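Tube Racks and Capped Tubes: Bench Gallery

Elex Teaching Laboratory, Drolldale site. Page maintained by Kirsten Fortin. Last revised February.

This gallery covers rack types and tube placement for the sample handling bench. It supplements the printed bench sheet and does not replace it. Rack dimensions and part numbers are in the Manolakis equipment list.

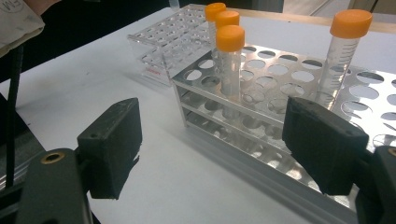
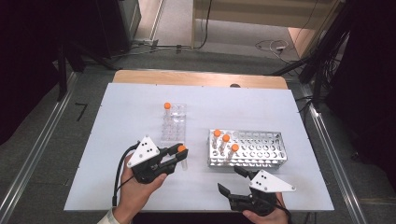
Clear plastic rack and perforated metal rack on the white bench surface, with orange-capped tubes.

Notes on the racks

Clear rack. The top plate has a grid of round holes. It has a smaller footprint than the metal rack and is the one to use for short runs and for tubes waiting on a label check. Clean with mild detergent and a soft cloth. Do not use acetone or undiluted alcohol on it; both craze clear plastic over time, and a crazed plate is hard to read through. Do not autoclave.

Metal rack. The top plate is punched with rows of round holes, with perforated metal below. In the tighter picture the front tube passes down through the top plate toward the lower tier. Use this rack for long runs and for anything going to the cold room. Dry it fully before shelving. Water left in the punched holes will mark the bench.

Notes on the tubes

Conical tubes with orange screw caps are the standard stock at this bench. Graduations on the wall are for approximate volumes only. If the protocol gives a tolerance, use a pipette. Caps are tightened by hand to a firm stop. Over-tightened caps distort the seal and are a common cause of leaks in the centrifuge.

Placement

Start at the left end of the rack and work right. Seat each tube fully before letting go of the cap. A tube that leans has usually caught on the edge of the lower hole: lift it clear, straighten it and lower it again. Do not push from the top.

Tubes moved from one rack to the other are moved singly. Log the destination position before picking up the next tube. For runs longer than 17 tubes, a second person reads positions aloud from the log.

Labels go on the body below the cap and never on the cap, as caps get swapped. Use the Jivamden label template, size 4. The older size 7 label overlaps the graduations and has been withdrawn.

Storage and stock

Empty racks go on the second shelf, metal below plastic. Unopened bags of tubes are kept in the drawer under the shelf. Reorder when the drawer count falls under 200. Opened bags are folded over, clipped and dated.

Inspection is on Monday, before the first session. Check the clear rack for cracks at the corners and the metal rack for burrs around the holes. A rack that rocks on a flat surface is taken out of use and tagged.

Corrections to this page go to K. Fortin at the Drolldale office. Please give the section heading and the wording you want changed.

Related pages: Centrifuge Balance Chart. Cold Room Shelf Map. Label Template Downloads.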